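The Rabbit Course

The lease on the Wornell building said the third floor was to be returned empty and broom-clean by nine on Tuesday, and at four in the afternoon on the day before, it was neither. I had been left behind to see to it. Everyone else at the company had moved on to the new place in Pirier, where I was told there was a view and a coffee machine with a screen.

My replacement as the person who cared about inventory was a spreadsheet. It had 816 lines. I had crossed off all of them but two, and those two had somehow ended up on the same white table, on the same dark gray carpet.

Line 815 said: plate, round, white, black rim, one.

Line 816 said: rabbit.

That was all it said. Every other line had a department and a value. The chairs had a value. The wastebaskets had a value, and it was insulting. The rabbit had a blank in every column, as if someone had typed the word and then gone to lie down.

I called the office in Pirier and asked whose rabbit it was.

"What kind of rabbit?" said the man in facilities.

"Lavender," I said. "Stuffed."

"Stuffed with what?"

I said I hadn't asked. He put me on hold, and I sat down and looked across at the two of them, the plate and the rabbit, which had the look of a couple waiting for a check.
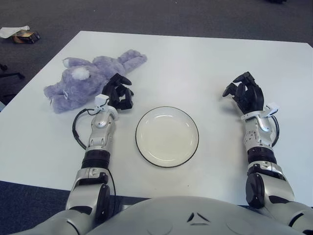

The hold music was a piano piece that got as far as the good part and started over. I had time to think about the plate. It had been part of a set once, bought for a lunch with the people from Tekbridge, who were going to buy us, and who ate a very nice lunch and didn't. After that the plates went off one by one, the way plates do in an office. People took them to their desks with cake on them. One spent a winter under a fern. By the end there was a single plate and a sign above the sink asking whoever had the others to please examine their conscience.

I had one of the others at home. I had examined my conscience and it was fine.

The man in facilities came back. He had asked around. Sales thought the rabbit belonged to accounting, and accounting remembered it distinctly as belonging to sales. A woman in the mailroom said it had come in a box from Eder, our old supplier, in place of something we had ordered, and that we had written to complain and received a second letter thanking us for our kind words about the rabbit.

"What had we ordered?" I asked.

"Toner," he said.

"And did we ever get the toner?"

"We got the rabbit," he said, in the voice of a man who had made his peace with it.

He told me I could dispose of it. I said there was no box on the form for that. There was a box for Furniture, a box for Electrical, and a box for Kitchen, and the building wanted every item ticked before they would give back the deposit, which was 900 dollars. He thought this over. I could hear the new coffee machine behind him, doing something expensive.

"Could it be Kitchen?" he said.

"It's a rabbit."

"People eat rabbit."

I told him I would call him back.

It is surprising how reasonable an idea becomes at a quarter to five when you are the only employee on a floor. The Kitchen box had one line of small print underneath it. Crockery and contents, it said. I read it twice. The plate was crockery, and no one could argue with that. Contents was a more open sort of word. It didn't specify soup.

I felt I should apologize first, so I did, out loud, and then felt foolish, and then apologized again because the first one had sounded insincere.

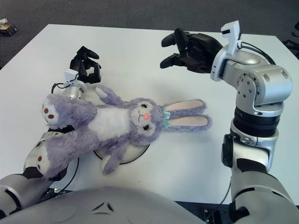
It wasn't a good fit. The plate had been made for a sandwich and the rabbit had been made for a child with long arms. There were ears on the table, and legs, and that mint-green bow, which gave the whole thing a dressed-for-dinner quality I hadn't been looking for. The eyes were closed. They had lashes. I have been to meetings in that room where people wore exactly that expression, and they were paid more than the rabbit and said less.

I filled in the form. Kitchen, one, crockery and contents. Under Condition I wrote Good, and then I looked at the pink nose and changed it to Very Good.

The man from the building came up at five with his clipboard and his own pen, on a chain. He checked the windows. He checked the carpet, and frowned at the dents where the filing cabinets had been. Then he came to the table and stood there for some time.

"Contents," he said.

"Yes," I said.

He looked at the form, and at the plate, and at the form. I will say for him that he was a professional. He must have signed for more than 1000 rooms in his life, and I suppose in that many rooms you see a few things on plates.

"Is it staying?" he asked.

The lease said empty. I had been so busy getting the rabbit onto the form that I had forgotten the form was a list of what was leaving.

"No," I said. "I'm taking it to go."

He ticked the box. I put the rabbit under one arm and the plate in my bag, where it would be company for the one at home, and took the stairs. On the second landing my phone rang. It was facilities. Accounting had been thinking it over, he said, and they were now quite sure the rabbit was theirs, and could I bring it in tomorrow, and did I happen to know anything about some plates?

I told him I was losing him. It was a stairwell, so this was nearly true.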